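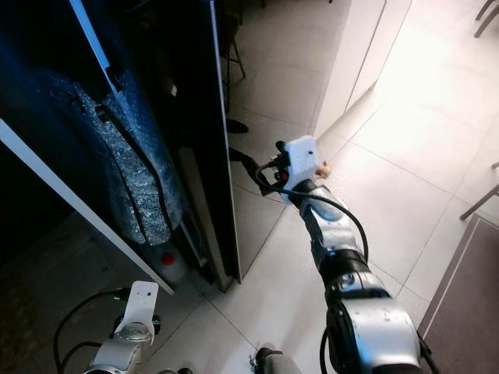
Why does the right gripper drop to half force a few minutes after startup?
The supply voltage sags when both arms hold a pose, and the gripper driver cuts its current limit to protect itself.

Ticket 63 — Burnari two-arm build
Opened by: Demetrio Bustamante
Assigned to: Elmarie Xaba
Status: open, waiting on part

October 1, 2018
Demetrio: Closes fine from cold, then goes weak. Left side is OK. Swapped the finger pads, no change. Driver log shows the undervoltage flag 42 times in one run.

Elmarie: What gauge is the feed to the right arm? And is the 1,000 uF cap still on the driver board?

Demetrio: Cap is there. Feed is the thin pair left over from May. Both arms share it.

Elmarie: Run a separate pair for the right arm and leave the left on the old one. Don't raise the current limit yet.

Demetrio: Done — flag count down to 39, so not much better. Crimp at the Gultix connector feels loose when I tug it.

Elmarie: Replace the whole connector, housing too. I'll bring one to the shop.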